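3. Data and methods

3.1 Study areas

The survey was carried out in two towns, Kedstead and Flendport, which differ in housing stock and in access to outdoor drying space. Kedstead consists mainly of terraced houses with small rear yards. Flendport has a larger share of flats built over shops, many without a balcony or shared drying area. Both towns draw on the same water supply, so differences in water hardness can be ruled out as a source of variation in detergent dose. Tariffs for electricity were the same in both areas throughout the recording period.

Verholm, which was used for the earlier pilot, was left out of the main survey. Its housing is similar to that of Kedstead, and response rates in the pilot were too low to support a separate analysis. The pilot returns were used only to revise the wording of the diary.

3.2 Recording of wash loads

Nearly 300 households agreed to keep a laundry diary. Each household recorded the start of every machine load, the programme chosen, the main type of fabric, and the method of drying. Recording began in May and closed on 11/1/07. After the removal of incomplete entries, 2,713 loads were available for analysis.

Fabric type was coded by the household from a short printed list. The list separated cottons, synthetics, wool and mixed loads. Mixed loads were the most difficult category to handle. Some respondents used the term for any load containing more than one colour, others only where different fibres were washed together. Entries were recoded as mixed only where the free text column named at least two fibres. Where that column had been left blank, the code given by the household was kept and the entry flagged.

Handling after the wash was recorded in less detail. The diary asked where items were placed for sorting and folding, and whether this was done in the same room as drying. A flat surface used for folding was treated as a single category regardless of its height or material (Figure 3). Beds and ironing boards were coded separately, given that the pilot had shown them to be in common use in the smaller flats.

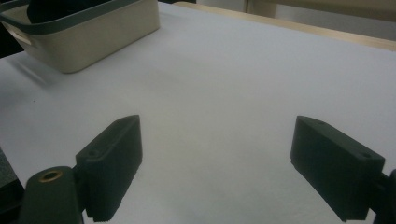
Figure 3. Flat white table surface, with the fingers of a hand-held gripper open over it.

3.3 Estimation of drying time

Drying time was not observed directly. It was taken as the interval between the end of the wash and the entry marking the items as put away, less any period in which the household noted that dry items had been left on the line or rack. The method follows the procedure set out by Bozkurt for institutional laundries, with one change. Bozkurt applied a fixed correction for delay in collection, which is reasonable where staff work to a rota but not where one person collects the washing at irregular hours. No fixed correction was applied here, and intervals that ran past midnight were treated as censored.

The resulting estimates are upper limits. They will overstate drying time most in households where all adults were out during the day. Employment status was therefore entered as a control in all models reported in Section 4.

Indoor humidity was measured in a subset of homes in each town. The sensors were placed in the room most often used for drying, away from outside walls and radiators. Readings were averaged by the hour and matched to the diary entries by start time. Where a household moved the rack between rooms during a single drying period, the load was dropped from the humidity analysis but kept in the main file.
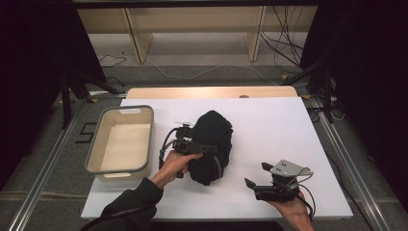 The treatment of heavy garments requires separate comment. Knitwear and thick cotton tops hold more water after spinning than sheets of the same dry weight, and they are often dried flat or turned part way through. Diaries rarely gave the number of such items in a load. A binary indicator was used instead, set to one where the free text column mentioned any knitted or padded item. The indicator is crude, and its coefficient should be read as the difference between loads with and without a reported heavy item, not as the effect of each additional garment.

3.4 Model

The logarithm of drying time was regressed on spin speed, fabric type, drying location, outdoor temperature and the heavy item indicator, with a random intercept for each household. Three specifications were fitted. The first pooled both towns, the second allowed the effect of drying location to vary by town, and the third restricted the sample to loads with matched humidity readings.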